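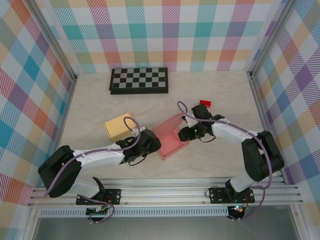 Fig. 1. Pink box with the lid open, small yellow box beside it, folding chess board behind.

Clalton Evening Classes
Paper and Card, Handout 6
Boxes, lids and flaps

Welcome back, everybody, and well done for getting through the scoring exercises, which I know are the least exciting part of the whole course (I did them twice when I was learning and grumbled both times). This time we get to boxes, and I have been looking forward to it since February. Please read these notes before you come if you can. If you can't, bring them anyway and we will go through them with a cup of tea.

What to bring
Scissors, a metal ruler, a bone folder or the back of an old butter knife, a pencil you don't mind sharpening a lot, and one box from home that you are willing to spoil. Tea boxes are good, soap boxes are very good. The pink card is in the cupboard under Tallik 2268, and there's plenty of it, so please don't ration yourselves! Those of you who like something stiffer can try the Sturnitz 1653, although it cracks along the fold if you hurry the scoring.

Paper boxes and card boxes
I would like you to keep two kinds of box in your head as we go. One is the small closed carton, squarish, in plain cardboard, like the yellow one in Fig. 1. Cartons of that sort hold their corners well and you can pick one up by its sides without thinking. The other is the soft paper box, the kind you'd put sweets or a pair of earrings in, and it behaves quite differently in the hand. Press the sides and they give. Pull the lid and the whole box may come with it. Most of what goes wrong in this session goes wrong with the soft kind, so that's where we shall spend our time.

Clear yourself a decent patch of table to begin with. You need room for the lid to fall open all the way, and room to turn the box round, as it is far easier to turn the work than to twist your wrists. Big flat things such as a folded chess board can go to the back. I am very fond of a folded board, by the way, and we'll come to it at the end, as it's a box of sorts itself.

Opening and handling a flap
Take the flap near its middle, between finger and thumb, and bring it upright before you do anything else with it. Once it is standing you can see how it's joined, where the old folds run and whether anybody has been at it with tape. Keep your grip light. Thin card remembers everything you do to it, and a crease that wanders off on the diagonal is there for good, however many times you smooth it with the folder. 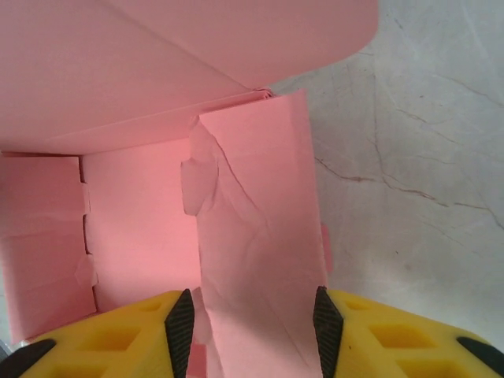

Fig. 2. Flap held upright. Note the long diagonal crease and the tape near the upper left edge.

Now, tape. I know it's tempting. I have used it myself at eleven at night with a present to wrap! But clear tape on soft paper lifts at the edges, goes cloudy and stiffens one small patch while everything round it stays floppy, and then the paper wants to bend along the edge of the tape instead of along your score. If you must mend a flap, cut a patch of the same card, thin down some paste, put it on the inside and leave it under a book until we meet again. Should you be working on a box that's already been taped, leave the tape where it is. Peeling it off usually takes the surface of the paper with it, and then you have two repairs to do.

Look out as well for any little tab poking out past the edge of a flap. On some patterns it is meant to tuck into a slot, and on others it's only a scrap left over from careless cutting. Find out which before you trim it. I once cut four off in a row, very neatly, and then had four boxes that wouldn't shut.

Exercise A: the lidded box
Cut your base from the Tallik card using the pattern on the back page. The finished box is 55 mm deep. Score every line first, then fold every line, and only then reach for the paste. Make the lid last and try it dry. A lid that drops on with a tiny bit of resistance is right; one you have to push will tear at the corners before long. Do turn the box at an angle to you when you fit the lid, it's much kinder on the elbows.

Exercise B: scalloped edges
For those who finish early, or who simply like a frill. Fold a strip back and forth, draw half a curve on the top layer and cut through the lot. Keep the scissors still and feed the paper into them.
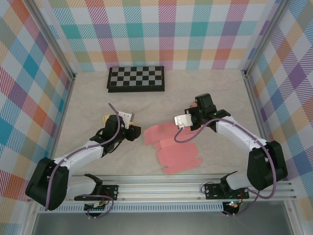

Keep all your offcuts, please, even the crumpled ones. Flattened under a weight overnight they make perfectly good practice pieces, and scalloped bits are lovely as edging inside a lid, where a few wrinkles do no harm. Try to keep each colour in its own pile. I'll have an envelope for each at the front.

Exercise C: looking at a folding board
No cutting here. Spend ten minutes with a folding chess board, closed, and think about how it does its job. The pattern carries on over the outside, and the rim makes a frame round it. Draw it closed, then draw how you think it would look open flat, with the fold marked as a dotted line. We'll use your drawings when we begin hinges.

For next time
Finish Exercise A, lid and all. Read the Murakami pages on hinges, which are short. And please bring back the metal rulers, we are down to two.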